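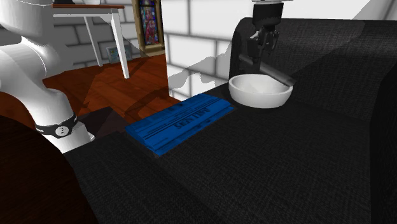
Falell, June

How I clean and re-waterproof my commuter bag

My everyday bag is a Lutora roll-top, the gray one with the side pocket that's a hair too small for a real water bottle. I've carried it to work and back for 3,000 miles on the bike (I keep a log, don't judge me), and by this spring it had stopped shrugging off rain. Water used to bead up and roll away. Now it just soaked in, and my notebook had gone wavy at the corners. So I finally gave the bag a proper wash and a fresh coat of repellent, and I'm writing it down so I do it the same way next year.

What you need

A bathtub or a big sink
A mild liquid soap with no softener in it
An old toothbrush
A spray-on fabric repellent (I used Zelby, the water-based kind)
2 clean rags
A hanger with a thick bar

Empty it out

And I mean all of it. Turn the bag upside down over a trash can, unzip every pocket and shake. I got a bike light mount, a lot of granola dust and the spare key I'd already paid to replace. Take out the back panel if yours comes out. Mine slides up through a slot behind the laptop sleeve, and it takes a bit of wiggling. If there's a foam sheet inside, wipe it with a damp rag and lay it flat somewhere out of the sun.

Wash

Check the care label first, especially if your bag has leather bits. Fill the tub with lukewarm water, a few inches deep, and stir in a small squirt of soap. Push the bag under and let it soak for 30 minutes. Then go over the straps with the toothbrush, the parts that sit on your shoulders most of all, plus the mesh on the back. The water will turn a color you won't enjoy. Drain it, fill again, squeeze the bag gently, and keep going until the water stays clear. It took me four rounds!

Don't skimp on the rinsing. Leftover soap keeps the repellent from sticking, and I learned that with my old Halás messenger bag, which came out blotchy and leaked worse than before.

Do the zippers while it's wet

Run the toothbrush along both sides of the teeth with the zipper open, then closed. If a pull is sticky, rub a plain candle stub along the teeth once everything has dried and work it back and forth a few times.

Spray

Some repellents go on damp fabric and some go on dry, so read the bottle. Mine wanted damp. I hung the bag from the shower rod with the window open, held the spray a hand's width away and went over it in slow stripes, top to bottom. Do the seams twice. Do the bottom twice too, that's where the wheel spray hits. Wait a couple of minutes, then wipe off any drips with a rag or you'll get white marks.

Skip the inside, and skip the shoulder straps where they touch your neck.

Dry

Leave everything open and hanging overnight, longer if the padding is thick. No tumble dryer and no radiator, please, the coating on the inside can peel. My bag weighed 102 grams more the next morning than it did when I checked again that evening, so there was still water hiding in the padding even though it felt fine to the touch.

Test it

Flick some water on the front. You want round beads that run off when you tilt the bag. If you see a dark patch, spray that spot again and let it dry. I had one, right under the logo, and a second pass fixed it. The side pocket is still too small.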